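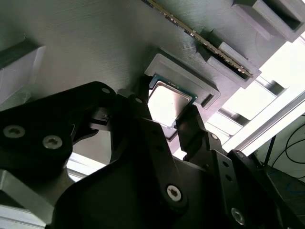
Robotic chip seating is the placing of a desktop processor into its socket by a robot arm, usually one with a simple two-finger gripper. It belongs to a group of shop-floor chores, along with memory module insertion and cable routing, that are often described as nearly solved. The evidence for this is thin.

Background

Factories have placed small parts on circuit boards by machine for decades. Those machines work at fixed stations, with parts fed in a known position. Seating a processor by arm is a different job. The part has to be picked up from a tray or bench, held by its edges, turned the right way and lowered flat. Repair shops and small builders, who would gain most from such a robot, rarely have parts arriving in neat order.

Practice boards

Much of the published work uses a mock-up in place of a real motherboard. A panel is 3D-printed with a recessed socket frame, and latch blocks are added for memory modules. Printed panels are cheap to replace and spare the contacts of working hardware. They also remove a good part of the difficulty. A plain recess has no pins to bend, and a chip that lands a little crooked can be nudged until it drops in. On many real boards the same nudge would ruin the socket.

Reported results

The Bundurik trials, run on a printed panel, gave a success rate of 73 percent for processor seating. A try was counted as a success if the chip ended up inside the frame, whether or not it lay flat. Clovora later repeated the task with 32 tries on a real board and stopped after 4 sockets were damaged. Its report did not give a success rate.

Haslinger, which sells grippers, has claimed that better fingertips would close the gap. The claim has not been tested outside its own workshop. Narrow fingers leave room around the socket but let the chip tilt in the grip – wider ones hold it steadier and may hide the edge the camera needs to see.

Household use

Cuvik has proposed a home robot that would upgrade a computer as well as load a dishwasher. Its demonstration in March lasted 2 minutes and began with the case already open and the cooler removed. Screws, thermal paste and the socket lever were left to a person, who could have placed the chip in the same visit.

Related articles
Memory module insertion
Two-finger gripper
Cable routing by robot
Bundurik trials
Dishwasher loading (robotics)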